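How Does a Phone Battery Work?

Tidia Kids: Everyday Machines
October 2020

A phone has no cord most of the day, but it still needs electricity for the screen, the speaker and everything else. That electricity comes from the battery, a thin, flat pack that fills a lot of the space inside the case.
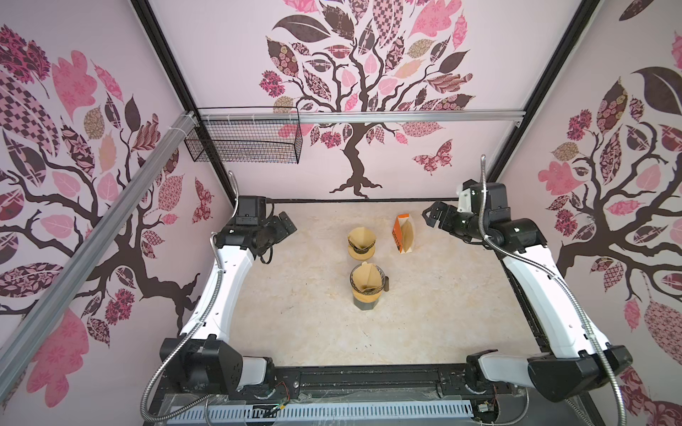
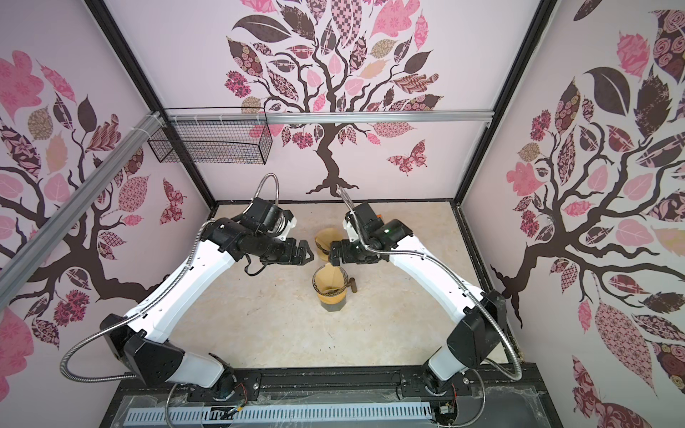
What is inside the battery?

Almost every phone today uses a lithium-ion battery. Lithium is a very light metal. An ion is a tiny bit of matter that carries an electric charge.

The battery has 2 sides, called electrodes. One is the negative side and the other is the positive side. Between them is a thin sheet called a separator, which keeps the sides from touching. The whole thing is soaked in a liquid called the electrolyte. Lithium ions can travel through this liquid and through very small holes in the separator.

What happens when you use the phone?

When the phone is on, lithium ions move from the negative side to the positive side. At the same time, even smaller particles called electrons go the long way around, through the wires and chips of the phone. Moving electrons are what we call an electric current. The current lights up the screen and runs your games.

When most of the ions have moved across, the battery is nearly empty. The phone shows a warning and then shuts itself off.

What happens when you charge it?

The charger pushes everything the other way. The ions go back to the negative side and wait there until they are needed again. This can be done hundreds of times.

Charging is fast at first and slows down near the end. Think of people finding seats in a movie theater. The first ones sit down right away. The last ones have to look for a free seat.

Why do old phones run down faster?

Each time you charge the battery, it wears a little. Some of the lithium gets stuck and can't move anymore. After a few years, a full battery holds less than it did when it was new.

Heat makes this happen faster. Don't leave a phone in a parked car in July, and don't put it under your pillow while it charges.

Is it safe?

Phone batteries are safe when you treat them well. Never poke, bend or cut one. If a phone looks swollen or feels very hot, stop using it and tell an adult. Old batteries don't go in the trash. Many towns have a drop-off box where they can be recycled.

Try this

Charge your phone or tablet to full and write down the time. Use it for 30 minutes to watch a video, then write down the battery percent. On another day, do the same with the screen turned down low. Compare the two numbers.

Words to know

Electrode: one of the two sides of a battery.
Electrolyte: the liquid that ions travel through.
Electron: a tiny particle that makes up electric current.
Ion: a tiny bit of matter with an electric charge.

Next in Everyday Machines: How Does a Touch Screen Feel Your Finger?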